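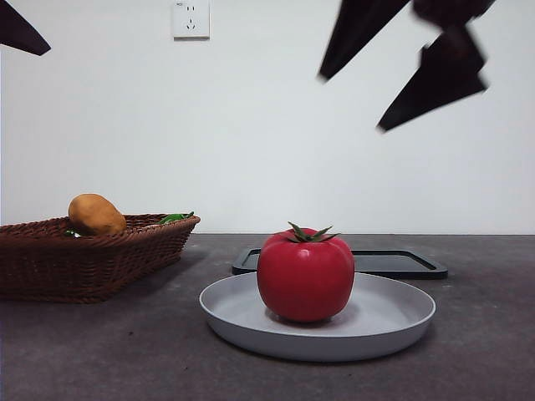

Sterkden Student Robotics Club – Kitchen Tasks Team

Participants wanted for the spring project

Posted in December by the club secretary

The Kitchen Tasks Team is looking for new participants for its next round of work. The team teaches a robot arm to pick up items of food and put them where they are meant to go: tomato on the plate, potato in the basket, and so on through a list of tasks that gets harder as the term goes on. Places are open to any student at Sterkden or at our partner college in Cleston, in any year and on any course. You do not need to be studying engineering.

We have room for 5 new people in each of the two groups described below. You may apply for one group or say that you would be happy in either.

Group one: operators

Operators drive the arm by hand through each task so that the software has something to learn from. A single run is short, but it has to be repeated many times with the items moved to different places on the counter. Last term the team kept 136 runs of the tomato task and threw out a good many more. You will learn to set up the counter, start and stop the recording, drive the arm and fill in the run sheet. Patience matters more here than quick hands. If you have played a lot of video games it may help a little at first, but most people reach the same level after a few sessions.

Group two: software and testing

This group looks after Yupanqui, the control program written by earlier members of the club, and trains it on the runs the operators bring in. You should be able to read and change a short Python program without help. You will also run the tests, in which the arm is left to do the task by itself and somebody writes down the result. Anyone joining this group does two operator sessions first, so that they know how the runs are made.

What we are working on

The software is fairly good at round items on a flat plate. It is much less good when the item is in a basket with other things, and this is where most of the spring work will go. Peppers are a particular problem, as the fingers tend to close on the wrong part and push the pepper further in. We would also like to try tasks with two steps, such as moving one item out of the way before lifting another.

In May the team will enter the Stilov Cup, a student competition for table-top robots. Each team gets 4 attempts at a set task and the best two are counted. Not everyone has to travel to the competition, but everybody on the team is expected to help in the weeks leading up to it.

Time and place

Sessions run from 4 pm to 6.30 pm in room 114, twice a week during term. We ask you to come to at least one of the two. Members in the software group usually put in another hour or two at home. There are no sessions in the exam period.

The work is unpaid. The club pays for materials and for travel between Cleston and Sterkden – keep your tickets and hand them in at the end of each month. Students on the technology course can count the project towards their practical hours if their tutor agrees beforehand.

Safety

All new members take a short safety class before they go near the arm. Long hair must be tied back and loose sleeves rolled up. Only the person driving may stand within reach of the counter while the power is on, and a second person must be at the stop button.

How to apply

Fill in the form at the club desk or pick one up outside room 114. Tell us your course and year, which group you would like, which sessions you can attend, and anything you have built, mended or programmed before, at school or at home. Half a page is plenty. Applicants for the software group should attach a short program they wrote themselves – it can be on any subject.

Forms must be in before the end of term. We will invite people to a trial session in the first two weeks after the break, and places will be confirmed after that.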